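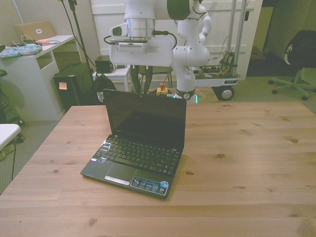
One reader wrote to us from Trujillo that her building changed every faucet in the public restrooms last September, and the water bill was lower already with the next invoice. She asked if the same is possible in an older building, where the pipes are narrow and the pressure goes up and down.

It is possible, but the work must begin with the pressure and only later come to the faucet. A sensor faucet needs a steady supply. When the pressure falls, the valve closes slowly, and the water which you wanted to save goes into the drain. At Bonavside, an office block with 650 workers, the plumbers first put a small regulator on each floor. Then they changed the faucets -- the Plodier model, with the battery box under the sink.
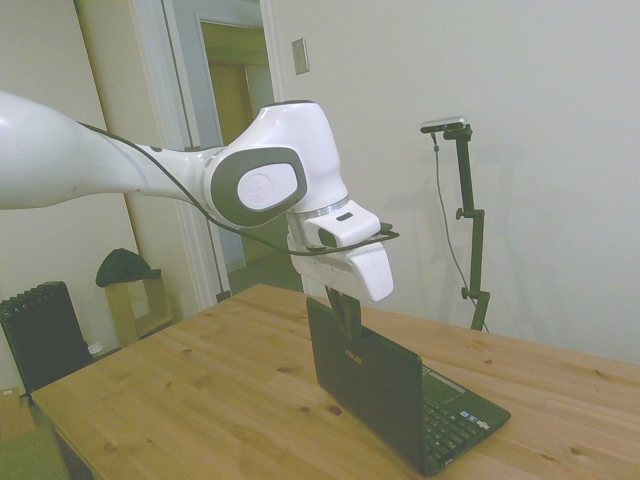
Batteries are the weak point, according to a letter from another reader, who had to replace them every winter and would prefer a wired unit. We understand this opinion. Wiring is more expensive on the first day, and in a tiled wall it is also dirty work.

The Ludex faucet takes a middle way. It has a small turbine inside the body, and the flow of water charges it. In a busy restroom this is enough. In a guest bathroom, used maybe two times in a week, 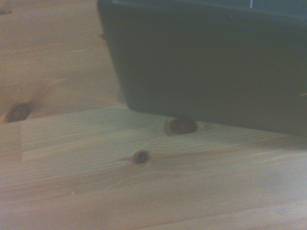
it is not enough, and you will need the spare cell. Ask for it when you order, as the cell is sold separately.

The aerator should be cleaned every 500 hours of use. In hard water, do it earlier.

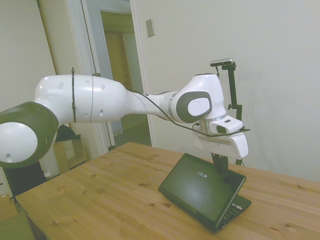

*At the table, with the laptop open.*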